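Unit 8: Comparing Hand-Held Grippers

Reading before lab: the Veken quick guide and the Tolby calibration sheet. Both are in the course folder. Bring your logbook.

What we are comparing

Two hand-held gripper designs, the Tolby and the Veken. Both are worked by a person, one in each hand or one at a time, and both carry a marker cube so the tracking software can tell where the tool is and which way it points. The trajectories are replayed later on the arm at the Messina bench. Last unit you compared controllers on that arm with the gripper held fixed. This time the controller stays the same and the gripper changes.

Terms

Stroke: the distance between the fingertips when the jaw is fully open.

Dropout: any stretch of a recording in which the tracker loses a marker cube. Short dropouts get filled in by the software. Anything longer than 30 frames is marked as a failed segment.

Replay error: the distance between where the hand-held tip was and where the arm puts its own tip at the same step.

Marker cubes

A single flat marker is lost as soon as the wrist turns it away from the camera. A cube shows more than one face from most angles, so the pose can still be worked out. The cost is size. A cube sticks out from the tool and can bump a shelf or the side of a cabinet, and a bumped cube has to be recalibrated before the next trial. Check the mounting screws before every block.

Glare is the other usual source of dropouts. Glossy floors and overhead tubes can wash out the black squares when the tool is low. If the log shows dropouts bunched at one height, look at the lighting before you blame the gripper.

Task set

Each pair records 100 trials per gripper, split evenly over four tasks:

Pick a flat book off a counter
Take an upright book from a shelf
Move a small box from desk to shelf
Open and close a cabinet door

The flat book is the hardest. There is very little edge to grab, and the tip has to come in low. Write down your approach angle for the first few tries and then keep to it — changing method halfway through makes the block useless for comparison.

Recording rules

Start and end each trial with both jaws open and both cubes in view. Keep cables clear of your feet. Do not regrip an object once it has left the surface; let the trial fail and log it. At 3,000 frames the recorder stops by itself, so a slow trial will be lost.
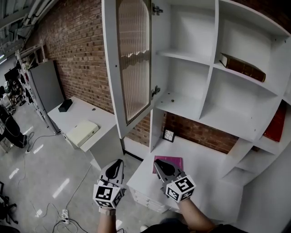
Text and photo: Drasadar Teaching Lab
Course handout, revised July

Two-handed work

With a gripper raised in each hand, both marker cubes sit just above the hands and close to the body. They can hide each other if you cross your arms. Work the counter and the shelves with the right tool and keep the left one out to the side until it is needed.

Leave the cabinet door open for the book tasks. Reaching around it with the left tool is a common cause of bumps.

What to hand in

One table per gripper with success count, failed segments and mean replay error for each task. Add a half page on which gripper you would choose for shelf work and why. Include the failed trials in the table. A clean table with no failures will be sent back.

Logs go in the course folder by 5 p.m. on the last day of the unit.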